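Goel long-tool subset, data card
Maintainer: Neelam Maurya. Second reader: Sunita Semwal.
Last revised Friday, October 11, 2024

What it is

2588 demonstrations recorded with handheld grippers, one in each hand, and no robot present. We built the subset to test a claim in the Luncombe report: that a policy trained on short tools carries over to long ones with 20 extra demonstrations. We doubt it, and so far our own numbers don't settle the matter.

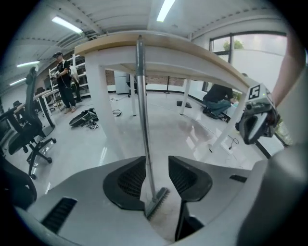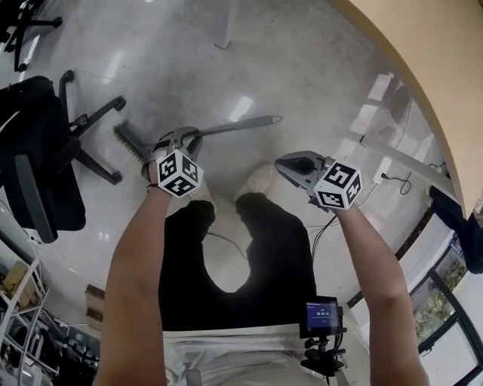
Pose comes from fiducial markers, and long tools are where I trust it least. A small angle error at the hand becomes a large position error at the far end of the tool. The brush pinched near its middle in the second picture has bristles well off to one side of the jaws and a long handle off to the other, and no marker rides on the brush itself. The files give you the gripper's pose. Where the bristles were is your inference.

Result

The Surnen baseline finished 12 of 80 trials on held-out long tools. Adding the 20 demonstrations changed that by less than the spread between seeds. Sunita reads this as a failure to replicate. I read it as too few trials – ask again after March.

Known problems

Slip inside the fingers is not labeled.
Other people walk through the background in many episodes. Don't assume a clean room.
Success was judged by whoever held the grippers, so treat that column with suspicion.
The Kostden loader drops the last step of each episode. Use ours.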